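**Gripper comparison, Madurham bench — 1 May 2025**

Minutes: Tâm Tôn

Item 1. Clekulness fingers against the Wuisan pair. The supplier's sheet claims 162 clean picks in a row. We have no log behind that figure and will not repeat it in our report. 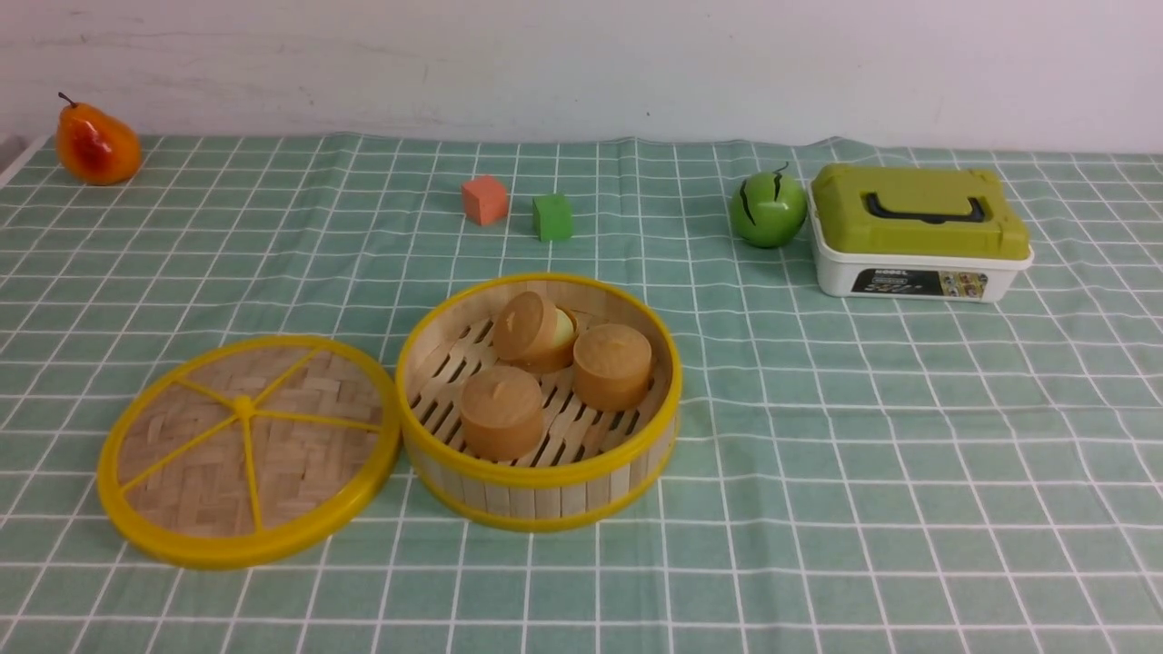 Task choice was disputed again. Foam cubes flatter any gripper, and a pass on those alone says little. The steamer lid is a fairer test — thin spokes, a small hub, woven strips underneath that a fingertip could snag. Agreed: 30 attempts per pair on the lid, same start pose, failures logged by type.

Item 2. Wrist camera. Tâm doubts it helps once the fingers close in. Left open until both pairs have run.

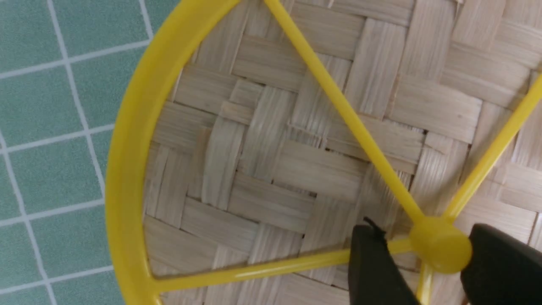

Can we reuse the Plastoncombe results as a baseline? Only for arm speed, as their controller was tuned for a different payload.

Item 3. Budget. No order for the Clekulness set before the logs are in.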